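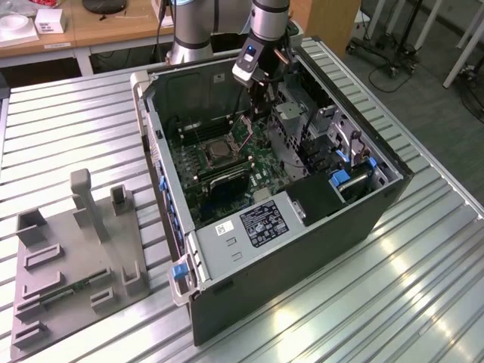 I love old office desktops, and I will happily tell anyone who stands still long enough! The one I've been enjoying lately is a Dell tower, and I've had more fun with the side panel off than I ever had using one at a desk.

The best part is the blue plastic. Drive bays, latches, clips – if it's blue, it's meant for fingers, and you can find your way around the case without a manual. I grew up on cases where everything was held in by tiny screws (half of mine ended up in the carpet), so this still feels like luxury.

The part I used to dread was the processor. It sits in a square socket in the middle of the green board, and once the cooler is off you open the metal retention frame and there it is. Lift straight up by the edges, no sliding, no twisting. I keep mine in a little antistatic case from Nelus that I bought in May, 5 to a pack, and write the model on the lid before I do anything else.

Old thermal paste is the messy bit. I use Gellico wipes and go slowly, and I clean the chip before I put it away, or I'd forget and find it crusty a year later. Memory is easy by comparison. Push the clips, pull the stick, done!

Laying the tower on its side makes all of this so much nicer. You get the light falling right onto the board, and nothing you drop rolls off under the desk – it just lands somewhere on the green, where you can fish it out again. 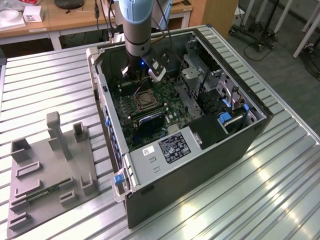

Can you leave the socket empty while you work on the rest of the machine?

You can, but put a plastic socket cover on it if you have one, and keep screwdrivers well away. The contacts are tiny and they bend if something falls on them.

My next job is sorting the spare parts shelf, which has over 87 bits on it from a clear-out in Planitz. There's a box of drive cables I've been looking forward to untangling, and I mean that sincerely.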